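The left arm stopped dead again in May, and this time I wrote down what happened instead of just switching it off and on.

Some background for anyone who hasn't read the earlier posts. I have two arms on one rail in the Gidness cell, and most evenings they sort chess pieces between the board and the trays. The scheduling is done by Ridusix, which I've had running since the winter. Niall Laing wrote the part that keeps the arms out of each other's way, and he still looks after it.

The fault goes like this. The left arm is on its way to a pick over the far side of the board. The wrist gives a short twitch, the gripper opens, and the controller logs a lost reply from servo 4. Then both arms hold position, as they should. What they should not do is open the gripper first. I had a bishop dropped from height three times before I noticed that the order was always the same.

My first guess was heat. I logged the temperature of the wrist servo through a long run and it reached 62 degrees, well under the limit I've set. I swapped the servo anyway and got the same error on the second evening. 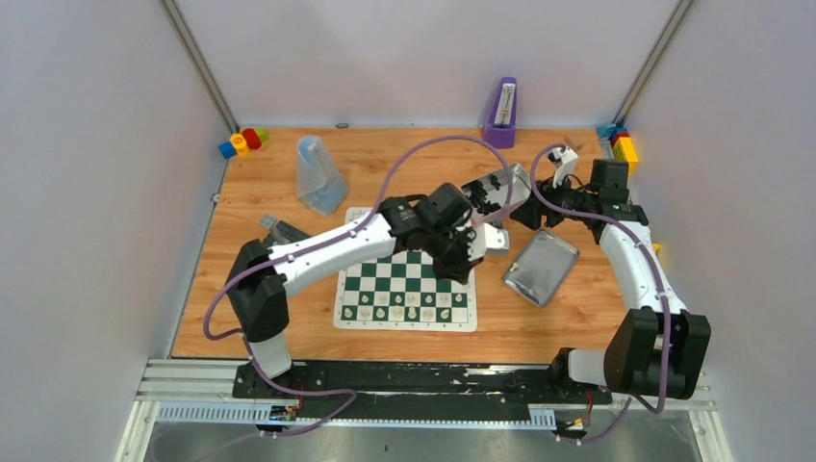 Ridusix retries a lost message twice and then gives up, and the log showed both retries going out with no answer. So I stopped looking at the software and looked at the wiring. The purple cable on each arm has to follow it everywhere, and on the left one I had left a big loop that goes up high over the arm and comes down by the base. I thought plenty of slack would be kind to it. The trouble is that all the slack ends up moving, and the bend always falls in the same place, just behind the connector at the wrist. When the arm reaches out across the board the loop gets pulled over and the plug takes the strain.

I tested this with the motors off. With the arm parked by hand in the pick position and a meter on the line, I could make the connection come and go by pushing the cable with one finger. Parked near the base, I couldn't get it to fail at all. The log agrees: out of 66 stops, all but 2 were at long reach. I can't explain the other two.

The gripper opening was a separate mistake and it was mine. When I set up the Kiiskinen driver I left the "on fault" setting at its default, release. That might be sensible if the gripper has hold of somebody's sleeve. With a metal tray or anything heavier in it, over another arm, I'm less sure. Niall and I went back and forth on this. For now it holds on a lost message and releases only on the stop button, and I've checked both by pulling the plug on purpose.

For the cable I've ordered a softer one from Gosach, with a clamp at the wrist so the plug itself doesn't move. Until it arrives I've cut the reach limit for the left arm and given the far ranks to the right one. It's slower – the right arm now does most of the work – but I haven't had a stop since.

One thing I'd do differently: I should have plotted the stops against arm position on the first day. The data was in the log all along and I spent the price of a servo before I looked at it. I'll post the new clamp when it's fitted, along with the file for the bracket if it holds up.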